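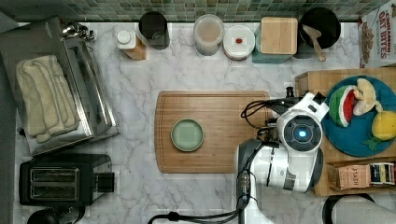
Pedido de suporte: disjuntor da cozinha desarma (em aberto)

Boa tarde, pessoal da Clundura! Volto a escrever por causa do quadro elétrico Dralard que vocês instalaram em dezembro, porque o disjuntor da cozinha continua a desarmar e eu já estou farta de acertar o relógio do micro-ondas. Da outra vez pediram-me que dissesse o que tenho ligado daquele lado da bancada, portanto cá vai: o forninho de inox e, logo ao pé, a torradeira preta de duas fatias. O frigorífico está noutro circuito, pelo menos segundo a etiqueta do quadro (que foi escrita à mão e mal se lê).

30 ago 2020, o que fiz até agora:

Desliguei tudo da tomada e rearmei. Aguentou a manhã inteira.

Liguei só a torradeira, duas rodadas de pão seguidas. Nada, tudo normal.

Liguei só o forninho, no máximo, durante 28 minutos. Também aguentou, e ainda aproveitei para fazer batatas!

Liguei os dois ao mesmo tempo. Caiu ao fim de 13 minutos. Repeti depois do almoço e caiu outra vez, um pouco mais cedo, mas dessa vez não cronometrei.

Ora, eu sei o que vão dizer, que é sobrecarga. Só que na casa antiga usava tudo junto sem problema nenhum, e o vosso orçamento dizia "circuito reforçado para cozinha". Fui ver o disjuntor e tem escrito 10 A. Isto é o reforçado? No orçamento (página 2) não vem o valor, só a marca, Litetti.

Outra coisa, que pode ou não ter que ver: quando ele cai, a luz do corredor pisca. Não apaga, pisca. E o quadro faz um zumbido baixinho que antes eu não ouvia, mas também pode ser eu, que agora passo a vida com o ouvido lá encostado.

Não abri o quadro nem mexi em fios, fiquem descansados. A Antwi, que me fez as obras do chão, ofereceu-se para trocar o disjuntor por um maior por roughly 300 euros, mas eu preferia que fossem vocês a ver primeiro, até por causa da garantia. E convém saber se o cabo aguenta, não é?

Podem dizer-me que secção de cabo ficou naquele circuito e quando conseguem cá vir? De manhã dá-me mais jeito. Até lá, ou torradas ou forno.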